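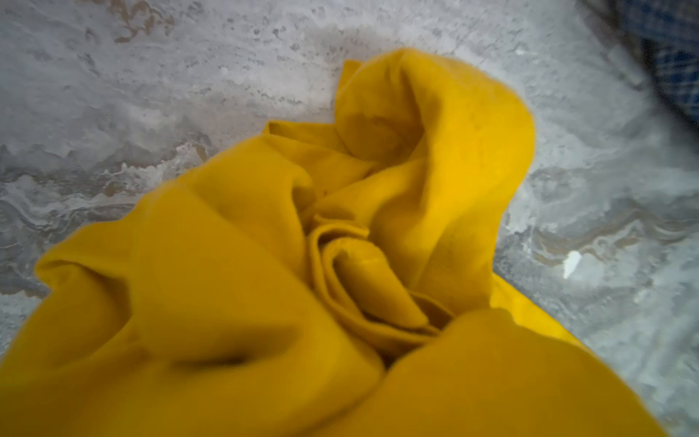
Evaluation diary, Ziltiscombe Textile Recovery Centre
August, second week of the trial

The Centre resumed its assessment of the Turnovlow two-arm handling kit at 8:30 this morning. The supplier, Hjaltadóttir Handling, has offered the kit on a lease with an option to purchase, and the offer lapses at the end of the month. The purpose of the present week is to establish whether the kit can separate mixed garments from a heap and present them singly to the sorting staff.

The morning was given to single items. The supplier's guide recommends a plain cloth in one strong colour for the first exercises, and the yellow cloth was used as directed. The arms are led through each movement by an operator, and the Marari software stores the movement for later use. Oona Lindqvist operated both arms until 10:15 and recorded 70 attempts in her log. The software accepted the majority of these without comment. It rejected a run of nine in succession shortly before the break, giving only the message "path incomplete", and the guide does not list that message. An inquiry has been sent to the supplier.

The Centre notes that the guide is written for a reader with prior knowledge of such equipment. The section on grip force refers to a table in an appendix, and our copy has no appendix. Ms. Lindqvist worked from the default setting and found it adequate for cotton. She would not wish to use it on knitwear until the table has been supplied.

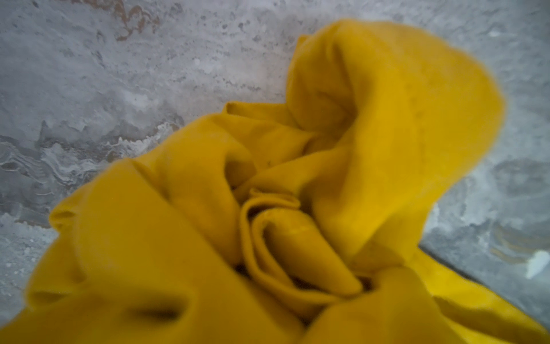 Does the lease include replacement gripper fingers?
One set is included at delivery. Further sets are charged at $300 each, and the supplier asks that worn fingers be returned with the order.

The lease terms were reviewed over the break. The monthly charge is $700, with technical support by telephone during business hours in the supplier's own time zone. For this Centre that would mean support ends at 1 p.m., and most of our sorting takes place after lunch. The point was raised at delivery and again last week. A written reply has been promised and has not been received.

From 11:00 the work moved to mixed garments. The heap was made up from the ordinary donation stream, with the checked shirt laid among softer items of several colours. The shirt proved the most instructive of these. Its collar and button placket offer the gripper a firm edge, yet the same features catch on whatever lies beneath, and the operator must decide early whether to lift or to draw the garment sideways. Ms. Lindqvist favours drawing. Her log for the late morning is fuller than usual on this question and 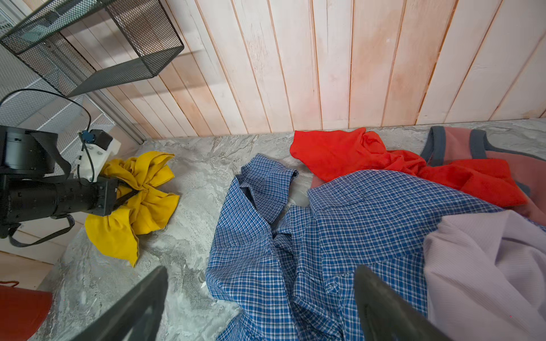 should be read together with the supplier's own notes on overlapping items, which advise lifting in every case. The Centre's provisional view is that the advice holds for towels and napkins – the items for which the kit was evidently first designed – and holds less well for clothing with sleeves.

A second matter concerns the use of both arms at once. The kit is described in the offer as suitable for one operator, and this is correct in the sense that one person can run it. Concentration is nevertheless divided, and Ms. Lindqvist asked for a pause every 20 minutes. The roster has been adjusted accordingly. Should the kit be leased, a second trained operator will be required for each shift, and the cost of that position does not appear in the supplier's estimate.

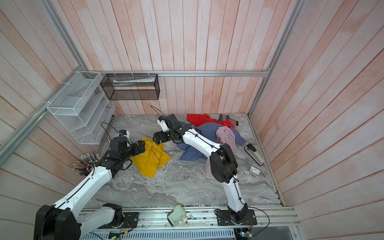

Both arms at their rail, with the yellow cloth held at one corner by the left gripper.

The supplier's estimate assumes a throughput of 400 items per day. At the pace of this week's sessions the Centre would not approach that figure, though it is accepted that the present sessions are for teaching the movements. A fair comparison must wait until the stored movements are run without an operator, at present planned for next week.

Matters outstanding at the close of the day: the missing appendix; the "path incomplete" message; the hours of telephone support; and a quotation for a longer rail, requested by the sorting floor.

The equipment was powered down at 3:40 p.m. and the log countersigned. Wool and knitted items are deferred until the grip table arrives.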